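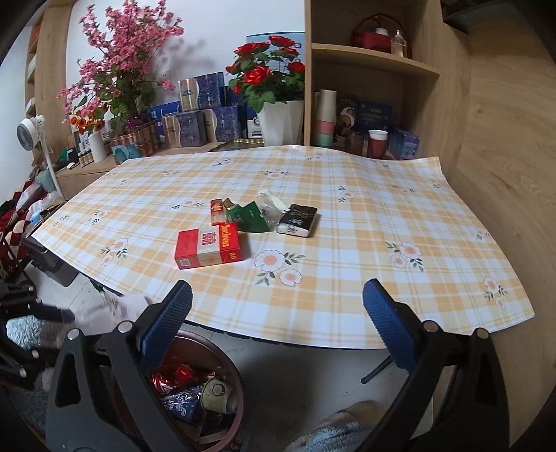 Tobiloba Nwachukwu had cleaned rooms for Woneretti for many years before the company gave her the grippers. Now she cleaned the same small things from the same tables, but slowly, and each movement was saved and sent to Tetia, where the machine was learning.

"Do not hurry," said Oskari Mäkelä on the phone. He was responsible for the quality. "Yesterday you made 124 pieces and I had to refuse 50."

"Why did you refuse them?"

"You threw the wrapper. The machine cannot throw yet. It must carry."

So she carried. She took the cigarette pack between the blue pads and held it up straight, as if she wanted to show it to somebody. 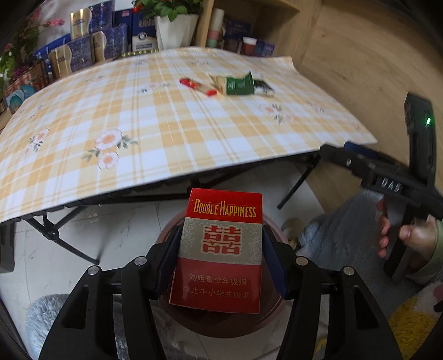 In January there were still four women on her shift. Figueroa had gone first, to her sister's bakery, and she wrote sometimes to ask if the robot had learned to empty a bin. Tobiloba answered that it had learned to wait.

What she missed was the talking. With the grippers she had to keep both hands busy and her mind on the fingers, which were not her fingers. At home she caught herself lifting a cup in the same way – straight up, a small stop, then to the side.

"How many more do you need?" she asked Oskari.

"For this task, 474."

"And after this task?"

He was quiet for a moment. She heard him typing.

"After this there is folding," he said. "Do you fold well?"

"My mother taught me," said Tobiloba, and she opened the grippers again.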